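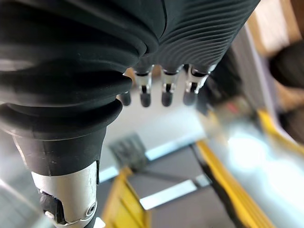
Search this wiki
Go

Korninia (TV series)

Korninia is a crime drama set in a made-up border town of the same name, and I'm writing this entry because the old one was two lines long and got the lead character's job wrong. She's a customs investigator, not a cop! It matters a lot to the plot, so please don't change it back.

Background

The show was made by Musen, a small production company that had mostly done daytime travel programs before this. It ran for 2 seasons, and each episode is 45 minutes without the ads. The first season went out on Wednesday nights, which I remember well because it clashed with my choir practice and I had to tape it (yes, tape it, on a machine that was old even then).

Most of the outdoor scenes were shot in and near Bragança, in the north of Portugal. The walls and the castle show up all the time if you know what you're looking for, especially in the opening titles, where the camera comes up the hill at dawn. The indoor scenes were done in a studio, and you can sort of tell. The light through the customs office windows never changes, whatever the time of day is supposed to be.

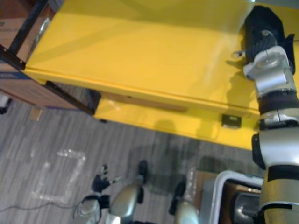 Plot

The first season starts with a truck found parked outside the town with its paperwork in perfect order and no driver. Our investigator is told to sign it off and go home, and of course she doesn't. From there it gets into a shipping firm called Clitano, a bridge that was paid for and never built, and her own brother-in-law, who I did not trust from the minute he offered to carry her bags.

I won't give away the end of the season here (there's a separate episode list for that, with everything in it, so be careful). I'll only say that the phone call in the fourth episode is worth paying attention to. I missed what it meant the first time and had to go back.

The second season picks up a year later, in October, with Clitano under a new name and the investigator moved to a desk job. It's slower and a lot of viewers dropped off, but I like it better. There's a whole episode set in a waiting room, and I think it's the best thing they made.

Music

The theme is played on an accordion and something that sounds like a saw. A soundtrack album came out in a run of 1,000 copies and I've never managed to get one at a price I'd pay. It has the full version of the theme plus the song from the wedding, which plays for 40 seconds in the show and is much longer on the record.
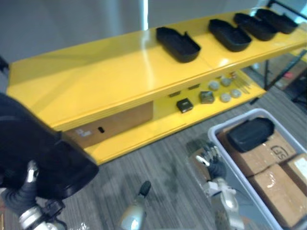 Reception

Reviews of the first season were good, and most of them picked out the quiet scenes between the investigator and her mother. A few complained that the smuggling plot was hard to follow, and I'd say that's fair for episodes two and three. The second season got less attention. It was moved to a later slot halfway through, and the finale was put back a week to make room for a soccer match, so plenty of people thought it had just stopped.

There has been talk of a third season for as long as I've been on this wiki. Musen's last word on it was that scripts existed. If you find anything newer, add it with a source, please, and put rumors on the talk page.

Availability

Both seasons came out on disc with English subtitles. The subtitles on the first season are fine. On the second they run a little ahead of the speech, which spoils at least one big moment in the waiting room episode, so I turn them off for that bit and guess.

Page last edited Wed 30 March | Contact | Copyright | Back to top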